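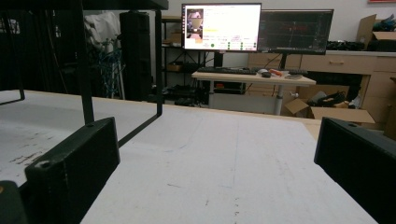 4.2 Collection setup and episode filtering

All episodes were recorded with the hand-held gripper, two flat black fingers, one camera looking out between them. No arm in the loop at this stage. The operator holds the tool, does the task, puts it back. Two operators (the first author and D. Ansari) and one room. We kept the room as it was, clutter included, since a policy trained against a bare backdrop did badly in our earlier Urkik trials and we did not want to repeat that.

Raw count: 1581 episodes. After filtering, 165 were dropped. Two reasons to drop, applied in this order:

(a) Tracking loss. Pose is estimated from the camera stream and the inertial unit together. When the fingers get very close to a large object the view loses most of its background and the estimate drifts. An episode goes out if the drift at the end, measured against the start pose, is over the threshold in Section 3.4.

(b) No start segment. Every episode should open with the gripper held still over the table, fingers apart, nothing between them. We use this segment to set the zero pose and to check exposure. Some episodes skip it becuase the operator moved too early. Those cannot be aligned and we did not try to rescue them.
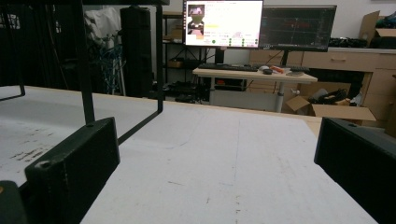 The start segment matters more than we expected. With it, the zero pose is repeatable between operators. Without it, the two operators' data form two separate clusters in pose space and the policy learns to pick one, badly. Fixed length, same for everybody. We tried a variable length first (end on motion) and went back, too many false triggers from hand shake.

Far background is useful here too. Shelving, monitors and cabinet edges all give the tracker stable corners, the white tabletop gives next to nothing.

4.3 Close grasps on tapered objects

Tapered cups are the hard case. The fingers are flat and parallel, the wall is not, so contact is a short line and the cup can creep upward or tilt as the grip closes. Grip height is the main variable. We label it by hand, relative to the rim of the upper section, and feed it to the policy as a single number.
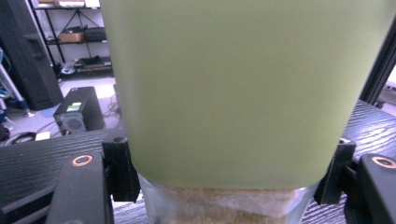
A low grip, at the narrow part of the cup, was more stable in our runs than one near the top. Fewer tilts on closing. The cost is visual: at that range the cup body covers most of the view and the tracker has only the sides left to work with. We take finger width from the ring markers on the finger mounts, one per side, which sit low in the view and mostly stay clear of the object. If one marker is partly out of view we fit the visible arc and carry on, if both are lost the width is interpolated from neighboring frames.

Results for this subset are in Table 3. Grip height given: 73 percent success. Grip height withheld: 59 percent. Same network, same seeds, same number of training steps. The gap is mostly from grasps placed too high. We have not seperated the effect of cup material from cup shape, and the set has few enough cups that we would not read much into a per-object breakdown.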